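Aushilfe für Regalpflege gesucht (m/w/d) - ab November

Skilter Haushaltswaren sucht 2 Leute für den Laden, Abteilung Flaschen und Thermo. Früh ab 6:30 Uhr, Minijob, gern auch Studenten. Nachlieferungen kommen zur Zeit fast täglich, wir schaffens nicht mehr alleine.

Was zu tun ist:

1. Ware vorziehen und gerade rücken. Kartons nach vorne an die Kante, Logo zum Kunden, gleiche Sorte hintereinander. Vorne soll keine Lücke sein.

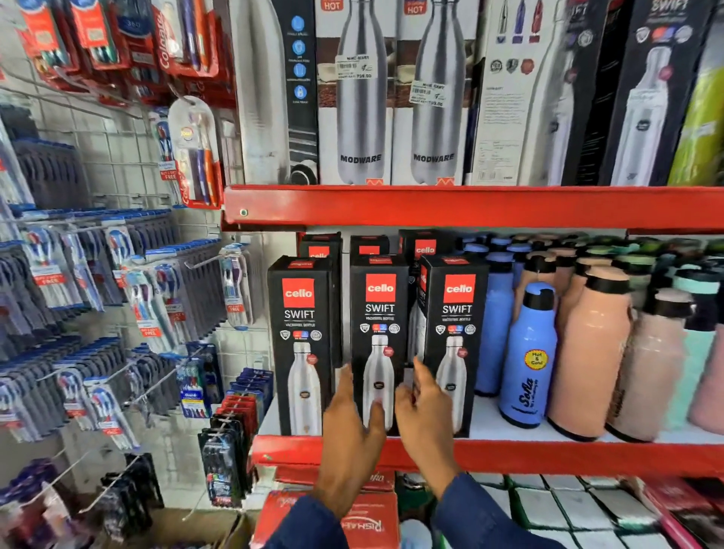
2. Trinkflaschen nach Farbe sortieren, Deckel zu, Aufkleber nach vorn

3. Preisschilder prüfen, fehlende nachdrucken - Gerät wird erklärt

4. Lager: nearly 400 Kartons Kavmont auspacken und einräumen, Pappe in die Presse

Erfahrung nicht nötig. Deutsch oder Englisch reicht, feste Schuhe bitte selber mitbringen.

Bewerbung kurz und formlos an Shih-chieh Shek, am besten direkt im Laden vorbei kommen. Lebenslauf muss nich sein.

100 mal geteilt
2 Kommentare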